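Trokeck Reading Room: Frequently Asked Questions
Last revised 24th May

Which books can be stored flat?
Any bound volume more than 40 cm tall, and any volume with a weak spine. Stack no more than 3 together, with the largest at the bottom.

How should a hardcover be lifted from a table?
Slide it towards the table edge until the spine can be held from beneath. Do not pull it up by the top of the spine or by one board.

Can I use self-adhesive labels?
No. Shelf marks go on a paper slip inside the front board. Slips are kept in drawer 2.

How do I clean a cloth cover?
Use a dry, soft brush and work from the spine outwards. Water lifts the dye from most red and brown cloths.

Do stamped covers need different handling? 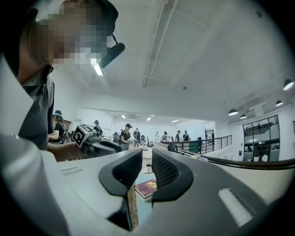

Stamped metallic lettering and emblems wear faster than the cover around them, mostly through rubbing against the next book. Interleave with acid-free tissue before stacking. A volume like the maroon hardcover with the gold emblem is laid flat on a smooth surface, and nothing goes on top of it without tissue. Do not brush across the stamping.

Who do I report damage to?
Amna Mohmand, extension 328. Leave the book where it is and note the shelf mark.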